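How we store our shoes: my project on hallway clutter in Tirley

I picked hallways because ours drives me mad. Five of us, one narrow door, and boots everywhere from October until spring! My tutor, Marjatta Riihimäki, said it was a proper design topic as long as I talked to people outside my own family, so I wrote a short survey and pushed it through doors on our side of Tirley.

I got 50 forms back (I'd hoped for more, but it was icy and I gave up on the hill). Most people said they kick their shoes off by the door and deal with them later. Kalevi Rissanen, who lives opposite us, wrote a whole page on drying wellies, and I've used a lot of it in part two.

What surprised me was how little anyone wanted doors on a cupboard. Open shelves won easily - people like to see the pair they're after. Depth was the big worry, so I measured our own hall in March and drew everything to fit that.
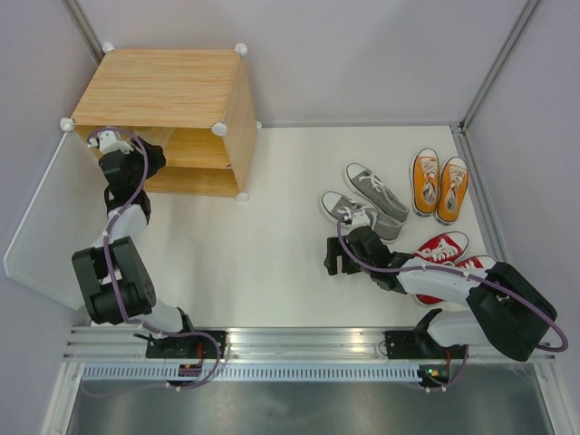

Fig. 1. Open shoe rack in pale wood with a middle shelf, and sneakers on the floor.

My own drawing has a slanted bottom shelf for muddy boots, and I still need to work out where the drips go.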